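# Lab visit: Zelville student manipulation project, January

Our club was given an afternoon slot at the Zelville student lab, which runs a two-arm manipulation project as a full-year course. These notes are for members planning the spring build at Meredith.

The course has 12 students split into 4 teams. Each team writes its own controller and shares the hardware. Bench time is booked in blocks through a scheduler called Drarnell, and a team that overruns its block loses the next one. Code is frozen an hour before each block. We were told this rule removed most of the last-minute edits that used to stall the arms.

The current assignment is called Davon. Grocery packaging is spread over a table and has to be moved into a basket. Both arms are mounted on one slotted rail along the near side of the table, so their relative position stays fixed when the rig is moved. Boxes and stiff packages are graded separately from wrappers and bags. The teams reported that crumpled film is the harder class: its outline changes with every grasp, and a grasp point computed from the previous view is often wrong by the time the fingers close.

Scoring is by item. A drop outside the basket counts as a miss, and contact between the arms ends the run. The best team had logged 51 runs, 11 of them ending in arm contact. Their fix was to split the table down the middle and allow only one arm at a time over the basket. It costs cycle time. Another team plans both arms together and accepts a slower planner.

Points to check before we order parts:

- Cable slack at full reach. Two teams had rerouted theirs.
- Whether our table finish reflects the overhead lights. Glare had produced false detections for one team.
- Spare gripper fingers. The lab prints its own.

The lab will send the scoring sheet and the rail drawing next month. Our own rail length is still undecided.

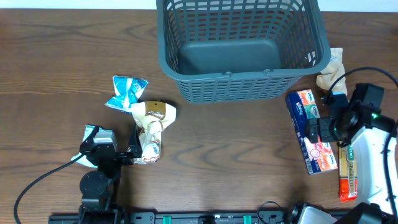
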